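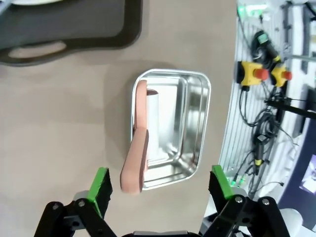
Rangi Partington wrote in after the last post to say that I had got sourdough all wrong, that a starter does not need feeding twice a day, and that his lives at the back of the fridge for weeks at a time and comes out smelling of nail varnish and perfectly cheerful. He also said I fuss. My sister says the same, and she has never met him.

So I stopped fussing. I put the jar behind the mustard on 28/09/2025 and left it alone for 8 days, and on the ninth I took it out, poured off the grey liquid, gave it some flour and went to work. By evening it had climbed out of the jar and was on its way to the toaster. I owe Rangi an apology and I suppose this is it.

What annoys me is the flour I could have saved. I did the sum on the back of a gas bill and I had been tipping away 82 grams every day, all because a book told me to. The book cost more than the bread ever will. It has a whole chapter on the mood of the baker, which I read twice.

The loaf itself was fine. A bit flat on one side, where I'd shoved it against the oven wall, and sour enough to make my neighbour blink. Pendo Lukumay had two slices with butter and said it was "very much like bread", and she took the heel home for soup, so I'm counting her as a supporter.

A few of you asked about tins. I don't use one. I had a tin, and the loaf and the tin became so close that I had to bury them together. Now I use the old casserole with the chipped lid, heated until it frightens me, and the dough goes in on a bit of baking paper. Lid on for half an hour, lid off until it looks darker than you'd like.

Salt: yes, more than you think. I left it out once in October, a couple of years back, and ate the result over four days out of pride.

Rye next. Rangi has already sent his views on rye — 2,000 words of them, with headings — and I have got as far as the second heading, where he tells me to throw away my scales.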